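Bottles, crates and a very patient arm

Golshifteh Farahani is already talking when I get my coat off. She shares a workshop in Ernby, and for 4 months her corner of it has belonged to Potgieter, her bottle-sorting project. (The name came off an old box file.) We start at her laptop, where the whole bench exists as a simulation — arm, crate, table, even a door.

"I do it all in there first," she says. "Glass is horrible to sweep up."

I ask what the hard part is. "The neck! Everyone thinks it's the lifting, but you have to close on the neck and keep the thing upright over the crate."
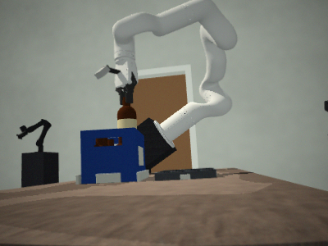
Why a crate?

Her uncle ran a bar in Orngate and she spent her summers stacking empties, so she blames him. The real arm will be second-hand, and she's put aside 2000 pounds for it, which makes her wince a bit. Until then she runs batches of 64 attempts overnight and reads the results over breakfast.

The dividers gave her more bother than anything else, she tells me. With six compartments in two rows of three, and bottles in most of them, the gripper has to get its fingers down beside one neck while the neighbours stand very close. "I lost all of March to that," she says. "I'd fix one corner and another would go wrong."
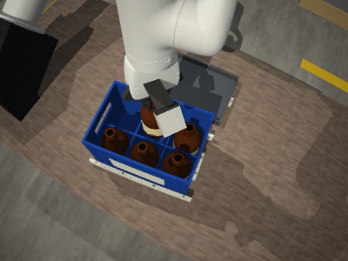 Her next job is the control code, borrowed in part from a hobby library called Stasirar and rewritten so often she's stopped keeping track. She wants it to cope when a crate isn't square to the arm, and to deal with the hand-hold slot in the short side, which her collision checks still treat as solid wall. After that it's wiring, and a proper emergency stop, and she'd like a bench that doesn't wobble. I've promised to come back for that bit!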